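Band shirts are back, again. Ximena Bravo sells them from a narrow shop called Laltard – 472 on the racks in July, most of them older than her customers. Faded is good. Cracked print, better. A hole at the collar adds money, dont ask her why.

"Kids buy the letters first," she says. "The music comes later. Maybe."

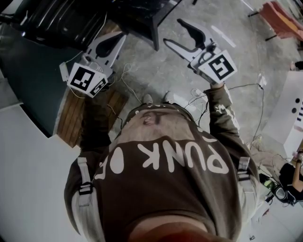
Prices? All over. A soft black tour shirt went for $145 before lunch, the reprint beside it sat at $32. Same design. Ridwan Pasaribu, who prints for the label Watik, washes new stock with pumice to get teh look. Takes all night. Bravo can tell by the hem – single stitch, usually the real thing. Usually. She has been fooled twice.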